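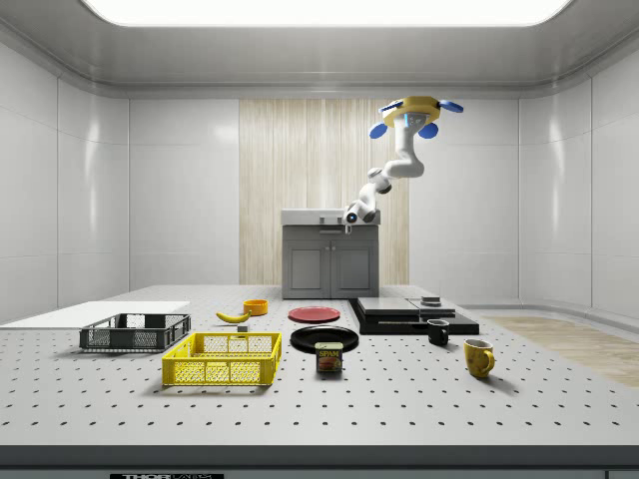
Week 4: Sensory rooms in schools

Read the Eltham report before the tutorial. It claims calmer behaviour after 15 sessions, but there was no comparison group, and the teachers doing the ratings had asked for the room in the first place. I wouldn't put much weight on it.

The Melolberg survey is larger (571 parents) and no better. Parents were asked if they "valued" the program. Of course they did.

Task: in 200 words, say what evidence would change your mind. Bring a printed copy.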